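**Subject: [brekcombe-members] Minutes, record keeping and the October changeover**

Dear members,

The following concerns the way minutes of the Brekcombe branch are written, approved and stored. A spiral-bound notebook remains the accepted form for notes taken at the table.

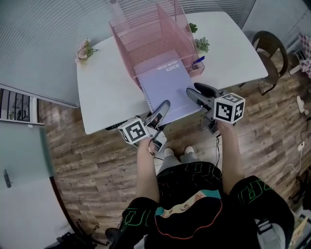 Niilo Vainio wrote:

> I have read the draft rules twice and still cannot tell which version of the minutes counts. If the secretary's notes say one thing and the typed copy says another, which one do we follow? At the Nigam branch this led to a long dispute over a lease. I would also ask that members be given more than four days to send corrections. Some of us travel for work.

The board has considered these points and replies as follows.

The typed copy, once approved at the next meeting and signed by the chair, is the official record. Handwritten notes are working papers. They are to be kept until approval and may be consulted if a correction is disputed, but they do not override the signed text.

The correction period stays at four days for ordinary meetings. For the annual meeting it will be extended to the date on which the agenda for the following meeting is sent out. Frida Nørgaard has redrafted section 4 to say so, and the new wording will be posted to this list before the vote.

On storage, the archive at Mesia now holds 2,004 sets of minutes, of which roughly 100 lack a signature. Grímur Juhl is preparing a list of the unsigned sets. Former chairs may be asked to confirm them in writing – a short email is enough.

Branches that keep their records in Losimico should continue to do so until October. Please do not move any files before then, and please do not rename folders. Brittany Simard will write separately to each branch secretary about access.

Further comments on the draft may be sent to this list or to me directly. Please quote the section number and keep the subject line unchanged.

Respectfully,

Skarphéðinn Vestergaard
For the board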